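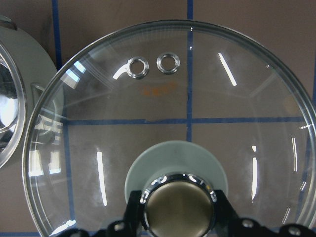 Why did the arm stop with the lid still in the gripper?
The force limit on the wrist tripped and the controller held position with the fingers closed, the way it is set up to after a fault.

September, Sesau cell, afternoon

Fault came up at cycle 1,639. Log shows a spike on the downward axis during the place move, then a protective stop. Air stayed on, fingers stayed shut. Nghĩa Kim hit the e-stop anyway before reaching in, as we agreed after the last one.

Recovery took 28 minutes, too long. Most of that went on finding out that the release button on the pendant is locked out while the fault is active. You have to clear the fault first, then open. The Uramton sheet has those 2 steps the wrong way round - I marked it up in pen.

Likely cause is the place height. It was taught with the old fingertips and the new ones are longer. Not proven. The glass lid has no chips that I could find by running a gloved finger along the rim.

Restarted at half speed with the height raised. Ran to 1,746 with no stop. The force limit has not been changed and should stay where it is.

To do: reteach the place point, fix the sheet, ask Jalldale for the fingertip drawing.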